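The bats come out of the old pump house at Plomport a little after sunset, and on a warm evening the count can run to 200 animals or more. Last summer's best night was 204. For the group that does the counting, that number settled an argument with the county over whether the building should be sealed.

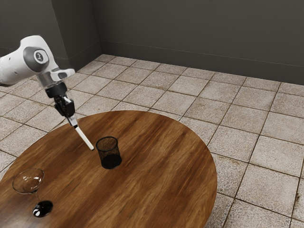 By Tirta Majimbun
Wildlife correspondent

Lena Oprea has run the Plomport bat survey for 10 years. She started with a folding chair and a hand clicker, and she still uses both.

"People expect more equipment," she says. "We have detectors now, and they're good for telling species apart. But for a roost count you sit still and you watch the hole."

Most of the Plomport animals are big brown bats. They are females, and they use the roof space from May until the young can fly. Oprea says the county's first plan would have closed the roof in June, when the pups were still inside.

"They weren't being careless. They had a leaking roof and a budget that ran out that month," she says. "We asked for a delay until October and they gave it to us."

The repair went ahead in the fall. The gap under the east eave was left open, and a second one was cut on the south side. The bats have ignored the second one so far.

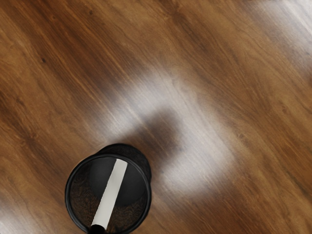 Not everyone in Plomport was happy with the delay, and one neighbor wrote to say that the droppings on her porch were real, that she had cleaned them up every Wednesday for two summers, and that a roost box farther from the houses should have been tried first.

Oprea agrees with part of that. The group put up a box behind the Gruvivora trailhead in March, with room for 80 bats. It is empty.

"Boxes can take years," she says. "I'd put up three more if we had the posts."

The next count starts at 8:30 p.m. at the pump house gate. Bring a chair and a red flashlight -- white light keeps the bats inside -- and leave dogs at home. Anyone who finds a grounded bat should call the county wildlife line and not pick it up with bare hands.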